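Jillton Community Help
Section: Household Waste and Recycling
Topic: Deposit returns on drink bottles

Question

Are bottles with full plastic sleeves accepted for deposit return at the Amley depot?

Submitted by a resident of Jillton, 25/04/2021

I coordinate refreshments for a neighborhood association and have been storing empty drink bottles since October with the intention of returning them in a single visit. Part of the collection consists of ordinary clear bottles with a paper or film label around the middle. The remainder are tea and juice bottles covered by a printed plastic sleeve.

At my last visit to the Masmont counter, an attendant returned several of the sleeved bottles to me and stated that they could not be processed. A neighbor reports that the same type was accepted at Amley without comment. I would be grateful for clarification on the following points.

Is the sleeve to be removed before the bottle is presented? If it is removed, is the deposit forfeited? Are caps to be left on or taken off? Finally, is there a limit on the number of bottles one household may return on the same visit? I have more than 200.

2 answers

Answer by Raed Nseir
Marked as accepted by the person who asked

The two sites operate under the same rules but do not use the same equipment, and this accounts for most of the differences that residents report. Masmont relies on a machine that reads the printed code. Amley has a staffed counter where bottles may be inspected by hand. A bottle that is refused at Masmont may therefore still be eligible, and residents are entitled to present it at Amley.

With regard to the sleeve, it must remain on the bottle until the deposit has been paid. The code and the deposit mark are usually printed on the sleeve itself, and a bare bottle cannot be identified. Residents who remove sleeves at home in order to be helpful should be advised that such bottles will be accepted as ordinary recycling only, without payment. A sleeve that has been torn through the code is treated in the same manner. Minor creasing is not normally a ground for refusal.

Caps should be left on. The former instruction to remove them has been withdrawn, although it still appears on the older notice at the Khalaf Street entrance. Bottles are to be empty and should be given a brief rinse. They should not be crushed. Crushed bottles are the most frequent cause of rejection at the machine, and the counter staff at Amley may also decline them if the code can no longer be read.

The limit at the Masmont machine is 20 bottles per session, after which the user must print a receipt and begin again. The Amley counter accepts up to 500 bottles per household per visit. A quantity of 200 or more may be brought without prior arrangement, but it is requested that large returns be made in the morning, as the counter closes for a period at midday and staff are not permitted to leave a partly counted load unattended.

The following preparation is recommended for a mixed collection of this kind.

1. Separate deposit bottles from all other plastic containers. Tubs, basins, food boxes and detergent bottles carry no deposit and are placed in the general plastics bin outside the building.

2. Lay the drink bottles on their sides on a flat surface and divide them into sleeved and labeled types. Colored caps have no bearing on eligibility and need not be sorted.
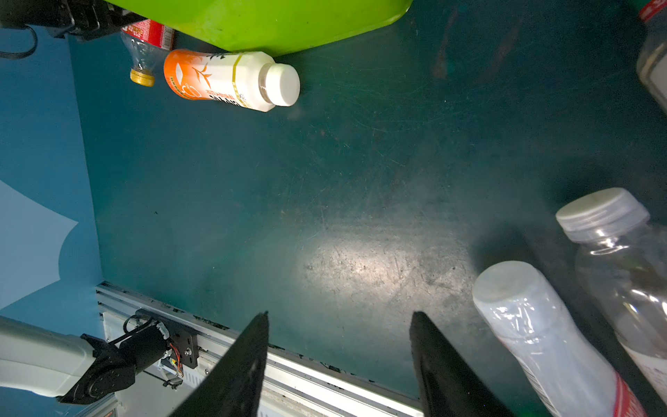

3. Inspect each bottle for the deposit mark. It may be found on the back of the label, close to the code, and on some sleeves it is very small.

4. Pack the two types in separate clear bags. Opaque bags are accepted but must be emptied at the counter.

5. Retain the receipt until payment has been made. Receipts are valid at either site for 2 months and cannot be replaced.

Associations may ask for payment to be made to an account in place of cash. The form is held at the counter and requires the signature of a second member.

Answer by a registered user

I can confirm that Amley accepts the sleeved type. My household returned a full bag of tea bottles there and all were paid except one, which had lost its label. I do not agree regarding the rinse. No member of staff has ever asked whether my bottles were rinsed. The line was long and the parking area at the side is currently closed to cars, so please use the lower entrance.

I do not know the rule for glass.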